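4. Demonstration at the Kenmont open day

4.1 Setting and purpose

The simulated household tasks described in Section 3 were shown to visitors during the spring open day at the Kenmont laboratory in March. The demonstration had two aims. The first was to let members of the public watch a complete run from the viewpoint of the gripper. The second was to collect comments on how easily a person with no training in robotics could follow what the arm was doing. The program was prepared by Damian Danzer together with the laboratory's outreach office, and the software was the same Zekside release used for the main experiments.

Visitors were received in groups of 8. Each group was given a short introduction and then watched the rendered view on a wall display while a staff member operated the session. All rooms were taken from the Moltwood set, which contains furnished interiors with doors, appliances, seating and small household items. No physical arm was used at any point in the day.

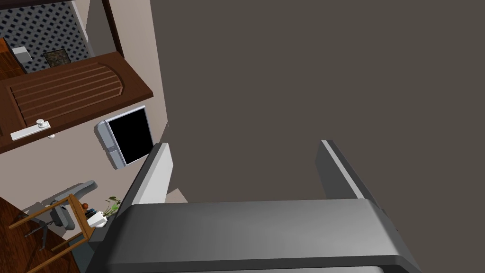 Questions from the groups were taken after each run and not during it, so that the pace would stay the same for all sessions. The most frequent question concerned orientation. Many visitors expected the view to remain level, and they needed time to accept that the walls and floor would tilt as the wrist turned. Staff found that a single sentence on this point at the start -- given before the display was switched on -- reduced the number of interruptions considerably. The introduction was changed accordingly for the afternoon groups.

4.2 The kitchen view

The second part of the session took place in the kitchen area. It was chosen for its crowded counter, where food, bottles and utensils lie close together and some items partly hide others. Visitors were asked to name the objects they could recognize from the gripper view alone and to say which of them they would find hard to pick up. Large items were named quickly. Items partly covered by a finger or by another object led to more discussion. 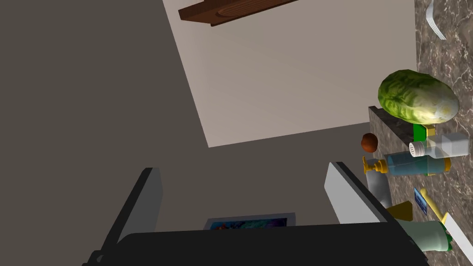
Figure 4. Gripper view in the simulated kitchen, with a small framed picture between the fingers and the marble countertop at right.

4.3 Comments received

A total of 68 written comment cards were returned. Most described the view as clear once its tilt had been explained. Several asked for a second, fixed view of the room beside the first, a request also reported by the Qudah group after its own public sessions. This option has been added to the demonstration software -- it is switched off by default -- and was not available for the runs reported in Section 5.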